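## 2. Sorting your shuttlecocks

I do this at a table before every club night, and it takes me less time than finding my shoes.
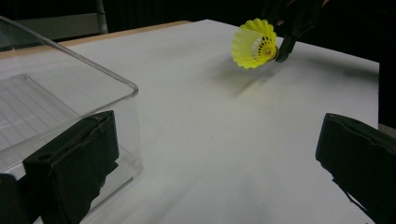

You'll want good light and a clear box with an open top, so you can see what's left without digging. I've used the Girdale box since 2013 and I still like it best.

1. Take one shuttlecock at a time and hold it by the base. Please don't pinch the skirt!
2. Turn it slowly and look over the mesh for snapped strands. Check the little arches along the rim too – that's where mine always go first.
3. Press the base gently. If it wobbles, put it in the practice pile.
4. Good ones go back in the box, skirts all facing the same way.

**Note:** Yellow plastic ones show up nicely against a white tabletop (Fouzia Jadoon taught me that, and my eyes thank her).

**Caution:** Never stack more than two deep. The skirts get squashed and then they fly all over the place.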